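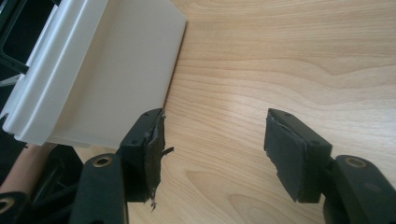

White drawer on the light wood table, which still has my favourite swirls in the grain.

The Sewing Room Sort-Out: A Gallery of Sorts
May 22, 2018

Well, we finally got around to the sewing room at Gristetlow, and I promised a few of you that I'd put something up on the page so you could have a nosy. There's only the one picture so far (I know, I know, hardly a gallery!) but I'd rather get the page started than leave it until everything is perfect, and anybody who has seen my button tins will know how long that could take.

The drawer first, then. It's one of the white plastic ones, with a nice thick rounded lip along the side and little grooves moulded into it. I'm very fond of that lip. You can get your whole hand around it, which matters when a drawer is full of bias binding and you're carrying it down the hall in your socks. The front is plain and flat with a matte finish, and I've been going back and forth over whether to stick labels on it or leave it be. Radwa Shawky says labels, and in lovely big letters, and she's usually right about these things, but I do like it plain.

There are 12 of these drawers all up, in towers along the wall under the window, and every one is coming out to the table for a going-over before it goes back. Zips and elastics are sorted. Ribbon is next, and then the drawer that has been called "miscellaneous" for nine years and has earned the name.

And the table! It's a pale wood, a bit like birch to look at, and the grain goes sweeping across in long wavy lines and then curls into tighter loops, with one small curve that looks like a knot. I could look at it all afternoon with a cuppa. Csaba Bozsik helped me bring it through from the back room, where it had been living under a pile of curtain fabric since last July, and the colour was a happy surprise after all that time in the dark. I've put a felt mat by for the rotary cutter and I'll be fierce with anyone who forgets to use it.

More pictures to come as the drawers get done, including the ribbon one, which I'm hoping to arrange by colour if my patience holds. If you've lent me a pattern and would like it back, send a note with the name on the envelope and I'll keep an eye out for it while I'm in there.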